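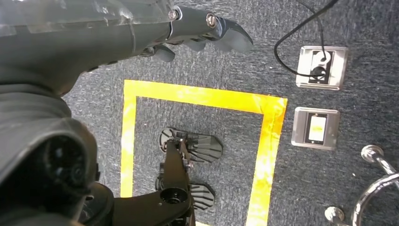 Figure 1. Multi-fingered hand, with clear covering on the upper part of the arm.

3.2 Exposure history and follow-up

Workers were recruited from the former Flumdale foundry, where silica sand was used for moulding until the site closed. Of the 308 people on the payroll list, 150 agreed to take part and completed spirometry at baseline. Job titles were coded by Idrisa Sang and checked separately by Benjie Quiambao, with disagreements settled by going back to the shift records. Fettlers and knockout workers were grouped together, as the two jobs were often swapped within a shift.

Cumulative exposure was estimated from job category and years worked. Dust measurements were missing for the early years, so values from the nearest later period were carried back. This probably underestimates exposure before local exhaust ventilation was fitted. Smoking history was taken by interview. 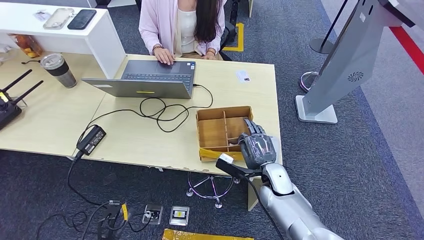 How were workers who had also been employed at other dusty sites handled?
They were kept in the main analysis and left out of a second one. Five participants had worked at the Gökçe quarry for more than a year, and their lung function results were reported separately.

Chest X-rays were read without knowledge of job category. The last readings were entered on Mar 2, 2022.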